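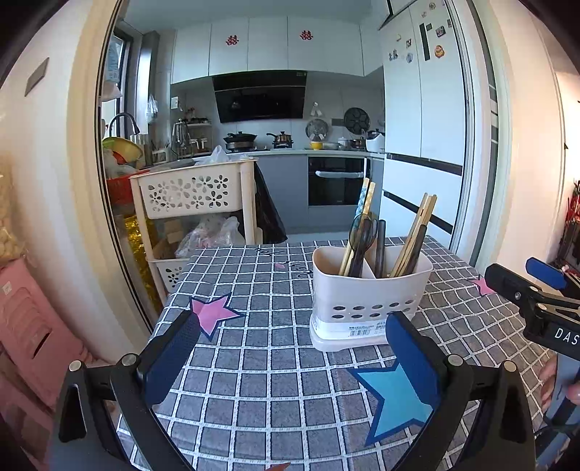 Help > Kitchen Water > Ballden Under-Sink Filter > Section 4: First Fit and Flush

Search this guide

Right, you've got the bracket up from Section 3, so now we plumb the thing in. I've fitted the Ballden under three sinks (mine, Mum's and the one at the Hiller Street flat) and the steps below are the order I've settled on, which isn't quite the order on the leaflet in the box.

1. Turn off the cold tap at the isolating valve under the sink, then open the kitchen tap and let it run out.

2. Pop an ice cream tub under the joint before you undo anything. There's always more water in there than you'd reckon!

3. Undo the flexi hose and screw on the brass tee. Hand tight first, then a quarter turn with the shifter.

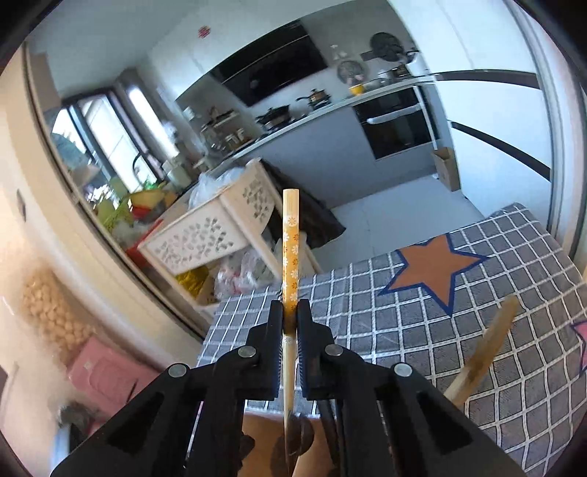
4. Cut the blue tube to length. Leave yourself 30 cm spare so the filter can come forward when you change the cartridge. Cut it dead square – a stanley knife is fine, side cutters will squash it.

CAUTION: Don't use thread tape on the push-fit ends. I did on my first one and spent a whole evening mopping.

5. Push the tube into the port marked IN until you feel it go past the second stop, then give it a good tug. If it slides out, it wasn't home.
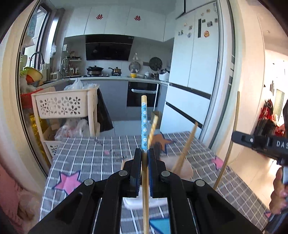 6. Drop the cartridge into the housing with the rubber ring at the top, and wind the housing up by hand. Leave the plastic spanner in the drawer for now, it's only for getting the thing off again.

7. Open the valve slowly and run the filter tap for 12 minutes. The water will come out grey with carbon dust to begin with (harmless, and my ferns love it).

NOTE: Shiuli Mridha wrote in to say her flow dropped right off after the flush. Check for a kink behind the bracket before you blame the cartridge.

8. Write the date on the housing in marker. I change mine every August.
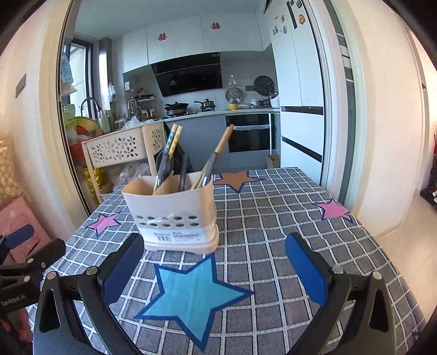
Cutlery holder and chopsticks on the checked tablecloth.

If you've still got a drip at the tee after a night's rest, go back to step 3 and have another look at the washer.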